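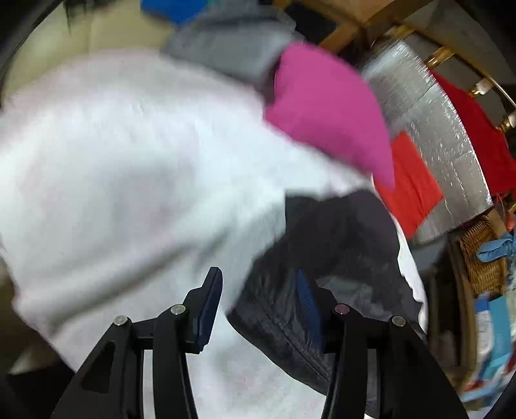 Attachment 1. White fabric with a dark cloth lying on it, gripper open.

Ticket reference: 1386
Opened: Jul 15, 2024
Category: Demonstration capture, hand-held gripper
Site: Cullmont
Project: Puscombe (household textiles)
Priority: Normal, raised to High at update 3
Status: Closed, with one follow-up action
Raised by: Cullmont site operations
Assigned to: Markerow capture support

Summary of the fault

The Cullmont site reports that a high proportion of demonstrations recorded with the hand-held gripper are being rejected by the import stage. The message given in each case is "trajectory discontinuous". The rejected recordings belong to the textiles task, in which the operator picks garments off a white sheet, places them to one side and then draws the sheet straight. Demonstrations of the other tasks recorded at the site in the same period were imported without fault.

Of 716 demonstrations submitted for the textiles task, 177 were rejected. The site asks whether the rejected recordings can be recovered, and whether the operators should change the way they carry out the task.

Equipment and software

Two hand-held grippers of the same pattern, referred to below as unit A and unit B. Both were calibrated at the site in April. Recordings are transferred to the Markerow import server at the end of each shift. The gripper opening and the path of the tool are both calculated from the video and the motion sensor together. The robot arm used for playback is held by Sequeira and was not involved in the fault.

Steps already taken by the site

1. Both units were restarted and the storage cards were exchanged between them. The rejections continued on both.
2. The lenses were cleaned in accordance with the site procedure.
3. The mapping pass was repeated before each session. The map was accepted each time.
4. Operators were asked to hold the gripper still for a short period at the start of each demonstration. A slight improvement was noted by the operators but was not measured.

Update 1, capture support

Thank you for the report. Please supply the import logs for both units and a small number of rejected recordings. Recordings should be sent in their original form. Recordings that have been trimmed or converted lose the timing information and cannot be examined.

Please also confirm the following points:

Whether the rejected demonstrations were carried out by one operator or by several.
Whether the surroundings of the work area were changed between the mapping pass and the demonstrations.
Whether the exposure setting was left on automatic.

Update 2, Cullmont site operations

The logs and recordings have been placed in the shared folder for this ticket. The replies to the questions are as follows.

The rejections are spread across all operators, though not evenly. Operators who joined the project more recently have fewer rejections than those who have been recording for longer. The site had expected the opposite.

The furniture is not moved between the mapping pass and the demonstrations. The garments and coloured textiles are laid out again for each demonstration, and their positions are deliberately varied as the task sheet requires.

The exposure setting is automatic on both units. The site was not aware that another setting was available.

Update 3, capture support

The recordings have been examined and the priority has been raised, as the fault is likely to affect any task with a large plain fabric.

In every rejected recording examined, the calculated path contains a sudden jump. The jump falls at one of two points in the task. The first is the approach, when the gripper is lowered over the sheet. With the white fabric taking up much of the view, there are few fixed features for the tracking to hold, and those that remain are near the edges of the picture. The second is the movement away after a garment has been released, when the operator swings the tool back towards the starting position.

The software treats the coloured textiles as features in the same way as the furniture. Where such a textile is moved after the mapping pass, its features no longer agree with the map. This is normally tolerated, as the fixed features outnumber the others. It is not tolerated when the picture is blurred and the fixed features are lost for several frames in succession.
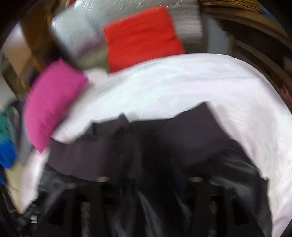
Attachment 2. White sheet and coloured textiles, with heavy motion blur.

The picture at attachment 2 would not be usable for tracking. The larger areas of colour can be told apart, but the fine detail is smeared diagonally and there is very little on which a position could be fixed. A single picture of this kind is bridged by the motion sensor. A long run of them is not, and the import stage is correct to reject the recording in that event.

Attachment 1 presents less difficulty. There is some blur on the white fabric, but the seam on the dark cloth can be made out and both finger pads are in view, so that the gripper opening can be measured.

The difference between newer and longer-serving operators is explained by speed. The logs show that the longer-serving operators move the tool considerably faster between one garment and the next. The demonstrations are otherwise of good quality.

Update 4, Cullmont site operations

The site accepts the explanation but asks for guidance that can be given to operators in a definite form. An instruction to move more slowly was issued at the beginning of the Puscombe project and was withdrawn, as Sequeira found that the playback robot reproduced the slow movement and hesitated above the garments. The site does not wish to return to that position.

The site also asks whether the rejected recordings must be discarded.

Update 5, capture support

The concern about hesitation is understood. The guidance below applies to the travelling parts of the movement only. The grasp, the lift and the release should be carried out at the operator's natural speed.

Guidance for the textiles task:

Set the exposure to fixed, using the short setting. The lighting in the work area may need to be increased. Repeat the mapping pass after any change to the lighting.

Carry out the mapping pass with the coloured textiles removed. They may be laid out once the map has been accepted.

On the approach, bring the gripper in from the side so that some of the furniture stays in view for as long as possible. Avoid lowering it from directly overhead.

After the release, draw the tool back along the line of the approach. Do not turn the wrist until the tool has cleared the sheet.

Where a garment slips from the fingers, continue and pick it up again. Such recordings are of value to the project and should not be stopped.

With regard to recovery, a second pass of the import stage can be run with a longer allowance for lost tracking. It will recover recordings in which the tool returned to a well-mapped area soon after the jump. It will not recover the remainder. Recovered recordings will be marked as such, and Sequeira may decide whether to include them in training.

Update 6, Cullmont site operations

The guidance was issued to all operators and a trial of 100 demonstrations was recorded, divided equally between units A and B. The exposure was fixed and two lamps were added beside the work area. The mapping pass was carried out without the coloured textiles.

Four demonstrations were rejected. Three of these were recorded on unit B by the same operator at the start of a shift, before the lamps had been switched on. The fourth has no obvious cause and has been added to the shared folder.

Operators report that the approach from the side is awkward when the garment lies at the far part of the sheet. Two of them have asked whether they may change their standing position during a demonstration. The site has told them that they may not until advice has been received.

Update 7, capture support

The trial result is satisfactory. The fourth rejected recording has been examined. The motion sensor data stops before the end of the video, which indicates a fault in writing to the storage card. Please withdraw the card from use.

Operators may change their standing position, provided that they do so between garments and keep the tool raised and steady while stepping. The path of the tool is recorded independently of the position of the operator.

The second pass has been completed on the original rejected recordings. The recovered recordings have been returned to the project folder under the heading "recovered, textiles". Those that could not be recovered have been kept in the rejected folder and will be deleted in accordance with the retention schedule unless the site requests otherwise.

Update 8, Cullmont site operations

The storage card has been withdrawn. Sequeira has confirmed that the recovered recordings will be held apart from the main set until a playback comparison has been made. The site has no objection to closure.

The site requests that the fixed exposure setting be included in the printed set-up sheet supplied with each unit.

Closure note

Cause: loss of tracking during fast travel over plain fabric, made worse by automatic exposure and by movable textiles being present during the mapping pass.
Resolution: revised operator guidance, fixed exposure, additional lighting, second import pass.
Follow-up action: Markerow to amend the set-up sheet. The action is to be tracked under the documentation queue.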